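Search this site... Search
Newsletter sign-up: get new notebook entries in your inbox. Enter email. No thanks

Shared bench notebook — the Plakora gripper, February entry

Written up over two pots of tea, so forgive the length. Harriet, this is mostly for you, as you missed the afternoon and asked me to put down everything I could remember and leave the deciding for later. 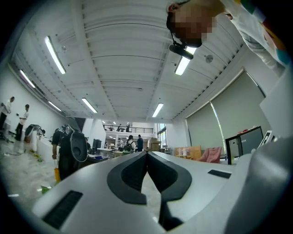 I left off last time with the trigger linkage, and it's still the thing I'd most like to get right. The fingers open nicely on their own spring. Closing is where it goes wrong. If you squeeze slowly, the left finger starts moving a hair before the right one does, and by the time they meet they've shoved whatever you're picking up a good few millimetres sideways. With a sponge you'd never notice. With a pencil stood on its end you notice every single time, and I stood a lot of pencils on end before lunch.

Fahad's theory was that the two link arms weren't the same length. He printed them on different nights, one before he changed the belt on the printer and one after, and he was quite ready to take the blame. We put the calipers on them and they match as closely as I can read. So then we swapped them left for right, which took ages because the pivot pins are a press fit and I'd pressed them with great enthusiasm, and the lag stayed on the left. It belongs to the body, then, and not to the arms. I was a bit relieved and a bit annoyed, as the body is the long print.

Mireille had a go with a torch and a dental mirror and thinks the left guide slot has a little ridge of plastic at the far end, where the print paused for the filament change. I couldn't feel it with a fingernail but I could just about feel it with the corner of a steel rule. Started on it with 80 grit wrapped around a lolly stick, which was too fierce, and went on to 600 with a drop of water. Stopped after ten minutes to check, then did another ten. The lag is better. It isn't gone. Please don't anyone go back at it with the 80, there's not much wall left on that side and I'd like to keep what we have.

Grease: I used the white stuff from the Stiker tin on the shelf above the drill press. Dilruba says it'll pick up dust and we'll be cleaning it out in a fortnight. She's probably right. I've written the date on a bit of masking tape on the lid of the parts box so we'll know who won.

The encoder next, and here I'm happier. It's the little magnetic one from Petersen, on the back of the trigger shaft, and up to now it had been giving us numbers that wandered whenever you moved your hand. I had been blaming the cable (I always blame the cable). Huguette asked whether the magnet was centred, and I said of course it was, and then I took it off and it wasn't. It had been glued down by eye, by me, at a time of night when I shouldn't have been glueing anything. I turned up a little collar on the small lathe to hold it true while the glue went off, and now fully open reads 3,000 and fully closed reads 2,576, and it came back to those two every time I worked the trigger. The span is smaller than I'd like. We're only using a small part of the turn, so a different gear on the shaft would give us more to work with, but I don't want to change two things at once while the left finger is still misbehaving.

If you're reading those numbers and wondering why closed is the smaller one, the magnet's in upside down relative to the drawing. I've left it. Fahad has flipped the sign in the software and put a comment beside it in capital letters.

The board is the first of the ones we etched ourselves, on Riston film, and I'm rather proud of it even though one trace has a bodge wire over it. The film lifted in one corner because I was impatient with the iron. For the second board I'd like to borrow the proper laminator again, if Dilruba doesn't mind bringing it in on her bike a second time. The connector for the trigger needs to turn ninety degrees as well. At present the plug comes out straight into your wrist, and if you have wrists like mine you'll be sore by teatime.

Speaking of sore: weight. I haven't put it on the scale because the battery in the scale is flat, but carrying it for any stretch gets tiresome in the forearm, and Mireille, who is stronger than me, said the same. The handle is too thin for anyone with big hands and I think it wants a wrap. I've got some old cork bar tape at home, a sort of faded plum colour, and I'll bring it along. If it looks dreadful we can take it off again.

Things I said I'd do and haven't: the strain relief on the main lead (still a cable tie, sorry), labels for the spare screws, and the drawing for the new guide slot. Huguette wants the slot opened out a touch and lined with a strip of slippery tape, so that a rough print matters less, and I like this idea very much. It would mean we could stop fussing with the sandpaper. She has offered to draw it if I send her the file, and I've just remembered that I haven't sent her the file.

Parts used, for the tin: two M3 nylocs, one pivot pin (bent getting it out, my fault), a short length of the red silicone wire, and a fair bit of superglue. There's one tube left and its cap is stuck on. We're very low on M3 by twelve. If anyone's passing the fastener shop, please get the black ones, the silver ones from last time had heads that rounded over as soon as you looked at them.

Harriet, on your question about whether the trigger should have a stop at the open end: yes, I think so, a little rubber one. At the moment it bangs against the bare plastic and I wince. There are some grommets in the drawer under the vice that might do if you cut them in half.

4.40 pm. Packed up, bench wiped, iron off, calipers back in their case with the lid shut properly. Gripper is on the second shelf with the fingers open, please leave it open so the spring gets a rest. Next job is the pencil test again with clean slots, before anybody touches the gear.

3 comments
Share 2

We use cookies to keep you signed in and to remember your settings. Accept Manage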